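Pricing the work: a chat with a furniture restorer in Mulby

Sep 11, 2022

Got there late, rain, wrong bus. She'd put the kettle on twice already. The workshop is at the back of Mulby, behind the old seed merchant's, and it smells of wax and wet dog. The dog is under the bench. Stays there for the whole interview.

She has been mending chairs for 9 years. Before that, an office job in Skaltorham, payroll mostly. "I was good at it," she says. "I just used to look at the chair I was sitting on and think, that back leg's going to go."

Did it go? "Course it did. Colleague was on it."

She started on evenings, other people's kitchen chairs, for nothing or for cake. First paid job was a nursing chair, woodworm in the rails, and she charged far too little. Still has the receipt pinned up. "I look at that when someone's haggling."

So, money. It's what readers always write in to ask. How does she price a repair?

"Badly, for years. I priced what I thought they'd say yes to. Then I kept a notebook for a winter, every hour, every tin of glue, and I was earning less than my niece got for babysitting." Now there is a day rate and it's on the wall by the door. Some people read it and go home again. She doesn't chase them.

The biggest bill she ever wrote was 2000 pounds, for a dining set that came out of a house in Sarance. Took her from November right through to spring. Somebody had painted the lot with gloss, then painted it again. "Green under white under a sort of mustard. I had headaches from it."

And the one she's proudest of? Long pause. She goes and fetches a stool. Plain thing, 3 legs, elm seat. Belonged to a woman who milked on it. "No money in that one at all. One new leg. But you can't find the new leg, can you?" I can't. I get it wrong twice.

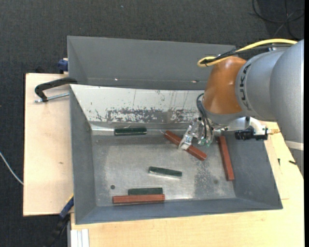

Six blocks in the bin: three reddish-brown, three shorter green ones.

We talk about teaching. She gets asked alot. There was a summer course over in Mangundap, a week of it, people sawing through their own pencil lines and laughing. She'd do it again but with fewer students. "You can't watch everybody's thumbs."

Advice for anyone starting? She pulls a face. Buy old clamps. Don't sand anything untill you know what it is. Learn hide glue, it comes apart again, and the next person will thank you.

"And write your hours down. Even the ones you're ashamed of."

Phone goes. A customer, wardrobe door, hinge. She's writing the hours on her hand as I find my coat.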